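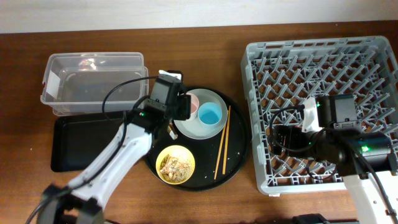 Prerkex anuncia a conclusão da primeira fase do Trosetti, o seu programa de recolha de demonstrações para robôs que arrumam a mesa depois de comermos

16 de maio de 2026
Por Kadri Petrauskas, gabinete de comunicação da Prerkex

A Prerkex reuniu 1.363 demonstrações de levantamento de mesa, todas conduzidas à distância por pessoas que, em casa, garantem não ter tempo para a loiça. O material vai treinar o Kasten, o sistema de aprendizagem da empresa para estações de dois braços. O ponto de partida muda de episódio para episódio, mas o espírito é sempre o de um almoço acabado: um tabuleiro redondo preto com um prato cinzento-claro, uma chávena rosa e outra azul em cima do prato, dois pauzinhos de madeira ao lado e uma taça amarela com restos esfarelados. O escorredor cinzento espera à direita, vazio e cheio de ambição.

Dezanove operadores participaram na recolha, iniciada em abril. Cada um começou por 20 episódios de treino, que não entram no conjunto final e que a empresa conserva por razões sentimentais.

«Pensávamos que o difícil seriam as chávenas», afirma Mareike Wiegand, responsável pela recolha de dados. «Eram os pauzinhos. Um operador passou uma manhã inteira com eles e depois foi almoçar de garfo.»

Das demonstrações reunidas, 546 incluem pelo menos uma tentativa falhada seguida de correção. A equipa decidiu mantê-las – um sistema que só vê pessoas competentes fica sem saber o que fazer quando deixa cair alguma coisa. Hnat Tymoshchuk, que coordena a anotação, confirma que a categoria «hesitação do operador» teve de ser dividida em duas.

A segunda fase acrescentará talheres de metal e copos altos. A Prerkex não avança uma data para a chegada do Kasten às cozinhas e recomenda que, entretanto, cada um continue a levantar o seu prato.

Contacto para a imprensa: Kadri Petrauskas, Prerkex | © 2026 Prerkex. Todos os direitos reservados. | Voltar ao topo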